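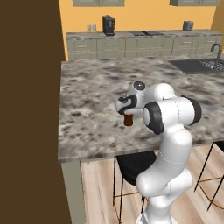 Petite tasse brun-rouge, plan de travail en granit.

Bon, six mois sans café après 14 h, je fais le bilan ici parce que vous êtes plusieurs à me l'avoir demandé en février !

1/ Les 2 premières semaines : horribles. Mal de crâne, humeur de chien — pardon aux collègues.

2/ Le sommeil, par contre… Je m'endors avant la fin de mon podcast. Je n'ai toujours pas terminé l'épisode 13 (pas de spoiler svp).

3/ L'après-midi je bois du rooibos Makori, 70 g le sachet, un peu cher mais il tient bien à la deuxième infusion.

4/ Le déca ? J'ai essayé celui de chez Drorno, je n'accroche pas. Si vous avez mieux, je prends.

À lire aussi
Mon pain raté, épisode 2
Un week-end à Prultwood
Thé ou tisane le soir ?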